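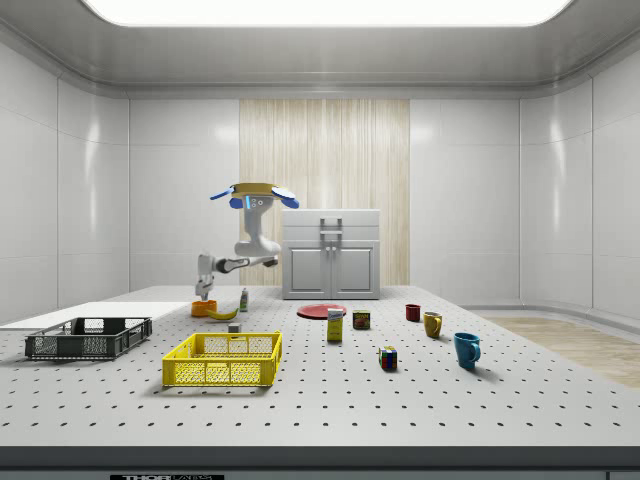
Keeping the Mustell Cell in Order

Readers of this blog have asked on several occasions how the Mustell cell is maintained between working periods. The question usually assumes that a simulated cell requires no maintenance. In my experience it requires a good deal, and most of it resembles the care given to a physical installation: the mount must be where the records say it is, the table must match its drawing, and the objects on it must behave in a predictable manner. The following is an account of how the work is done, written for those who have taken over a similar cell or expect to do so.

I have been responsible for the Mustell cell for two years. It was first assembled by Mei-kuen Kuo, who also wrote the original setup notes, and I still consult those notes whenever a setting appears to have no explanation.

The mount and the arm

The arm hangs from a disc-shaped mount and works downward over the table. This arrangement leaves the table surface clear, but it places particular demands on the setup. A small error in the angle of the mount becomes a large error at the gripper, and it will not be noticed while the arm is close to its resting position. It will be noticed at full reach, generally when a grasp fails on one side of the table and succeeds on the other.

For this reason the mount is always checked first. The arm is sent to four reference holes in the perforated tabletop, one near each corner of its reach, and the gripper is lowered until it points straight down at each. The difference between the recorded and the measured position is entered in the log. If all four differ in the same direction, the mount has been shifted, most often by someone who edited the scene file and saved it without intending to. If they differ in varying directions, the fault lies in the joint offsets, and the mount should be left alone.

I would stress this last point. In my first months with the cell I corrected the mount on two occasions when the offsets were at fault, and each correction had to be undone.

Joint settings

Each joint carries its own values for damping, friction and travel. These are kept in a single file, and no copy of that file is permitted elsewhere in the project. Before this rule was adopted, the Dirnach and Iltura branches each held a copy, and the two had drifted apart to such a degree that a motion recorded in one could not be replayed in the other.

The wrist requires the closest attention. With damping set too low, the gripper swings slightly after the arm has stopped, and a light object may be touched before the fingers are in position. With damping set too high, the arm arrives late and the controller attempts to compensate. The present value was reached after 515 trial motions, and I do not recommend changing it without a comparable effort.

Gripper contact

The fingers are opened and closed over their full travel at the start of every working period. They should meet evenly. When one finger arrives before the other, the object is pushed sideways, and the failure is easily mistaken for a fault in planning.

Contact friction is tested separately with three objects: the small cube, the banana and one of the mugs. The cube shows whether flat faces hold. The banana, being curved, shows whether the grip survives a poor angle. The mug is lifted by its rim and then by its handle, and the handle is by far the harder case. A cell that passes with the cube alone has not been tested.

The table and its contents

Every object returns to a stored position when the cell is reset. It is important to watch the first moments after a reset, when the objects settle onto their supports. An object stored slightly too low will overlap the surface beneath it and be thrown upward when the physics begins. An object stored too high will drop, and may roll or tip.

The crate has been the most troublesome item in this respect. It rests partly on a flat board, and its weight is therefore carried at two different heights. Its collision shape had to be rebuilt in August, when it was found to slide a little after each reset. The open basket presents a related difficulty — a simplified shape will close the top, and the arm will then set objects down on an invisible lid. The walls and floor must be modeled as separate pieces.

Dishes are simpler, although the plate should be inspected for trembling. A thin object at rest may vibrate by a very small amount, and this slows the whole cell without producing any error message. Reducing the time step to a 900th of a second removed the problem in our case.

The regular schedule

The full procedure consists of 16 checks, taken in a fixed order. The mount comes first, followed by the joints, the gripper, the table and the objects, and the lighting is reviewed at the end. Lighting is frequently neglected. The ceiling panel in our cell is wide and bright, and the glossy wall panels are sensitive to any change in its strength. Where camera views are used to guide the arm, a changed reflection can be as disruptive as a moved table.

All results are entered in the Kwan log, together with the initials of the person who performed the check. A failed check is repeated once before any setting is altered. If it fails again, work in the cell stops until the cause has been written down, and only one value may be changed at a time.

The log was last revised on 16 June 2019, when a column was added for the version of the physics engine. I would advise anyone keeping a similar record to include that column from the beginning. Two of our longest investigations ended with the discovery that the engine had been updated and the cell itself had not been touched.

The next entry will cover the replacement of the gripper's finger pads, including the contact values used before and after the change.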